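Usamos cookies propias y de terceros para mejorar su experiencia de navegación. Si continúa navegando, consideramos que acepta su uso. Aceptar | Más información

Cuaderno de taller – evaluación del kit Pudby
21 de diciembre de 2020

Sigo con la prueba del kit Pudby, el paquete de manipulación de vajilla que nos ofrece Jernumstead. Lo que está sobre la mesa es la oferta básica: licencia del software por un año, plantillas de agarre para platos, cuencos y vasos, y asistencia remota. El brazo no entra en el precio. Ladan Amini pidió que antes de firmar tuviéramos una opinión propia, con nuestras mesas y nuestra luz, y no solo el vídeo comercial.

Instalación. El instalador pide 25 GB libres y no lo avisa hasta la mitad del proceso. Tuve que borrar registros viejos y empezar de nuevo. La segunda vez fue bien. La guía está traducida a medias: los primeros capítulos en castellano, los de calibración en inglés, y los nombres de los menús no coinciden con los de la pantalla. "Zona de reposo" en la guía es "Park area" en el programa. Anotado para quien venga detrás.

Calibración. La rutina automática recorre una serie de posturas y luego da una puntuación sobre 100. La primera pasada dio un valor malo y el programa no explica por qué. Repetí con las persianas bajadas y salió 98. El soporte de Jernumstead dice que a partir de 90 se puede trabajar. No entiendo bien qué mide ese número y lo he preguntado por escrito. Sin respuesta todavía.

Ajustes con los que estoy trabajando:

velocidad máxima: limitada al 40 %
espera antes de cerrar: 200 ms
altura de aproximación: la de fábrica
aviso sonoro: desactivado (insoportable)

La espera de fábrica era más corta y el dedo empezaba a cerrar cuando la muñeca todavía estaba asentando. Con 200 ms se nota la diferencia en los vasos. En los platos da igual.

Sobre el mantel verde: lo dejamos en todas las mesas. El manual recomienda fondo liso y mate y la tela cumple. El problema es que se arruga cuando el borde de un plato la arrastra, y la arruga aparece luego en el mapa de altura como si fuera un objeto bajo. Habría que tensarla por debajo con pinzas. Ladan prefiere velcro en el canto del tablero. Probar las dos cosas antes de comprar nada.

Vajilla de colores, para que el segmentador no tenga excusa. Los colores separan bien el verde lima del cuenco frente al verde oscuro de la tela, cosa que yo dudaba. Lo que lleva peor es el plato magenta con el centro más claro: a ratos lo toma por dos piezas, un plato y algo encima.

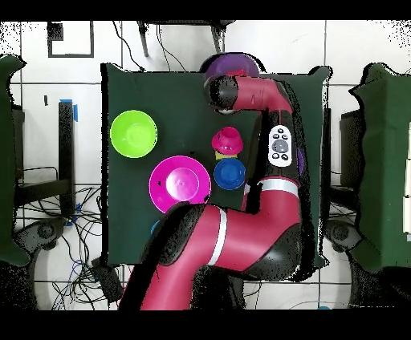 Otra cuestión es lo que queda tapado por el propio brazo. Cuando el codo pasa por encima de la mesa, el programa pierde de vista lo que hay debajo y mantiene la última posición conocida. Está documentado y en principio es razonable. Pero si alguien mueve una pieza en ese rato, el plan sigue adelante con el dato antiguo hasta que el brazo se aparta. Hice la prueba a propósito con un plato y el agarre cerró en vacío. No hubo golpe. El mensaje de error fue "objeto no disponible", que no ayuda mucho.

Piezas una encima de otra: el catálogo dice "apilado compatible". En la práctica, compatible quiere decir que detecta la de arriba y la coge por el borde si el borde sobresale lo suficiente. Con el vaso encima de otra pieza pequeña hay que indicarle a mano cuál es cuál la primera vez. Después lo recuerda dentro de la misma sesión. Al reiniciar lo olvida. Lo he puesto en la lista de preguntas.

Lo que sí me ha gustado: la parada desde la consola responde bien y al reanudar no obliga a volver al inicio. El registro se exporta en texto plano, una línea por agarre, y se abre con cualquier cosa. También se puede cambiar el orden de recogida sin recompilar nada – se edita un fichero y se recarga.

Cables. Pendiente de siempre. Los negros y los azules siguen por el suelo junto a la silla y hay que llevarlos por canaleta antes de que venga la gente de Estumden a ver la demostración. La cinta del suelo la dejo donde está.

Precio. La oferta de Jernumstead son 2000 euros por el primer año, con asistencia incluida, y la renovación "según tarifa vigente". Ladan quiere la cifra de renovación por escrito y tiene razón. La alternativa es el paquete de Amin, más barato de entrada, pero cobra aparte cada plantilla de agarre y necesitaríamos al menos tres. Además no tiene versión de prueba, así que no hay forma de comparar en igualdad de condiciones. Si Amin nos presta una licencia temporal en diciembre, repito la misma secuencia con los mismos ajustes.

Preguntas enviadas al soporte:

– qué mide exactamente la puntuación de calibración
– si la identificación manual de piezas apiladas se puede guardar entre sesiones
– si se puede obligar al plan a esperar cuando hay una zona tapada
– tarifa de renovación

Mi impresión por ahora es que el kit sirve para lo que queremos enseñar en Estumden, con piezas separadas y sin nadie tocando la mesa. Para recoger una mesa de verdad, con todo amontonado, le falta. No firmaría hasta tener contestadas la segunda y la cuarta.

Nota de Ladan, al margen: "Repetir la calibración con las persianas subidas y guardar los dos informes. Si la diferencia es grande, va en la carta".

Dejo el brazo en reposo y el programa cerrado. La copia de la configuración está en la carpeta compartida, subcarpeta pudby, con los ajustes de hoy. El fichero anterior no lo borréis, lleva los valores de fábrica.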